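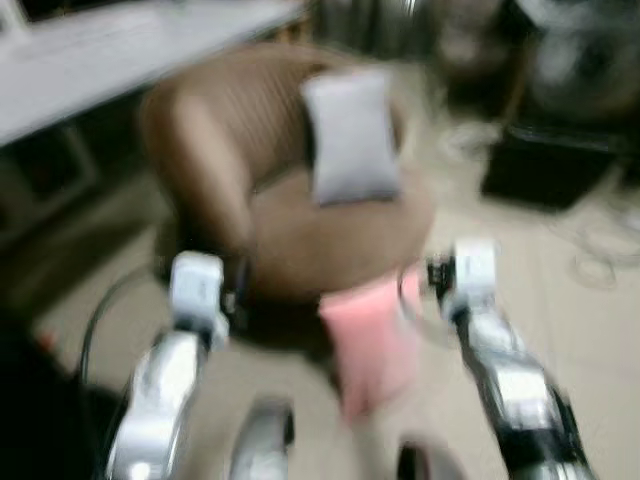
My council wants to take the benches out of the shopping street, and I've been cross about it since January.

I should say I'm not a campaigning sort of person. I moan, mostly. But I read the plan for Tetunby town centre (all 40 pages of it, with a biscuit) and the word "seating" comes up twice, both times next to the word "clutter". Clutter! A bench is where my mum got her breath back between the chemist and the bus. It's where I ate chips every lunchtime for two years when I worked at the shoe shop and couldn't stand the staff room.

The argument goes that people hang about on them. Well, yes. I'd have thought that was the idea. If you want a town centre with people in it then some of them will be sitting down, and a few of them will be teenagers, and one of them will be eating something that smells. I can live with that. What I can't live with is having to buy a £4 coffee every time my knee plays up.

And I do think that's what's going on, a bit. Nearly everywhere you can sit now, you're a customer. The library used to have those low chairs by the window, but it shuts at one now on half its days. The station waiting room is locked by mid-afternoon. Even the bus shelters have gone over to that sloping ledge thing, which you don't so much sit on as slide slowly off. I've tried it with shopping. Don't.

I went over to Manovard in the spring to see my cousin, and they've gone completely the other way. Benches all up the hill, every 275 paces or so it felt like (no, I didn't measure), proper ones with backs and arms so you can push yourself up again. There were old boys on them, and mums with prams, and a man fast asleep with his paper on his chest. It was lovely. The bakery was heaving, by the way, so don't tell me it's bad for trade. People who've had a sit down have the energy to go and buy a bun.

The petition had 1,603 names on it when I last looked, which for a town our size isn't bad going. The reply we got said the seats cost too much to look after. Maybe they do. I'd still like somebody to tell me what they cost next to the new planters, because I can't sit on a planter. I have tried that as well.

Anyway, if you're local, sign it. And if you're not, have a look at your own high street next time you're there, and see how far you'd get if you were 80 with a bag in each hand.

3 comments

Kirsten Nguyen
They did this in Turcotte and my dad just stopped going into town. He has his shopping delivered now and misses the chat.

bunandbutter
Sorry but the ones outside the bank are a mess every single morning. I walk past at 6.30 and you don't.

Pam T
Where do we sign? Is it paper only or online too?

Filed under: Opinion, Town & Around

Contact us | © Vonari | Back to top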